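Setting Out a Mosaic Tile Backsplash
Filed under: Kitchens, Tiling

Applies to mesh-backed sheets of small square mosaic on drywall or cement board. Natural stone sheets need a sealer first and are covered on a separate page.

Before you start

Switch off the outlet circuit at the panel and remove the cover plates. Wash the wall with a degreaser and let it dry overnight. Fill dents deeper than a credit card. Small tile follows every hollow in the wall, and filler is cheaper than extra thinset.

Step 1. Find the low point
Set a level on the countertop and work along the full run. Mark the lowest spot. Transfer a level line from there across the wall, one sheet height up. All courses are measured from this line and never from the counter.

Step 2. Dry-lay the sheets
Lay the first six sheets on the floor in wall order. With random color mixes, turn every second sheet 180 degrees. Many mixes repeat the same pattern on each sheet, and the repeat shows once the wall is up. Pull any tile that lands next to its own color more than twice and swap it – a utility knife frees it from the mesh.

Step 3. Spread and set
Use a V-notch trowel and white thinset. Gray thinset shows through light grout. Cover no more than 15 inches of wall at a time. Flatten the ridges with the straight edge of the trowel, press the sheet in, and tap it with a grout float. Check that the joint between sheets matches the joints within them.

Step 4. Corners
Do not fold a sheet into an inside corner. Cut the mesh along a joint and start a new sheet on the second wall. Leave a gap of 1/8 inch in the corner and along the counter. Both get caulk – no grout.

Step 5. Grout
Keep the room near 70 degrees. Unsanded grout for joints under 1/8 inch, sanded above that. Work diagonally, wait for the haze, then wipe with a barely damp sponge. On a marble counter, tape down plastic first, as the grit scratches the polish.
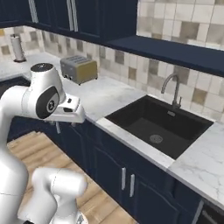
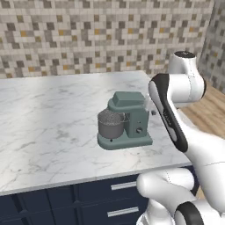 Second picture: small square mosaic in off-white, gray and yellow, continued across the angle between two walls.

Text by Wian Makhubela. Corrections to step 3 by Brian Muli, June.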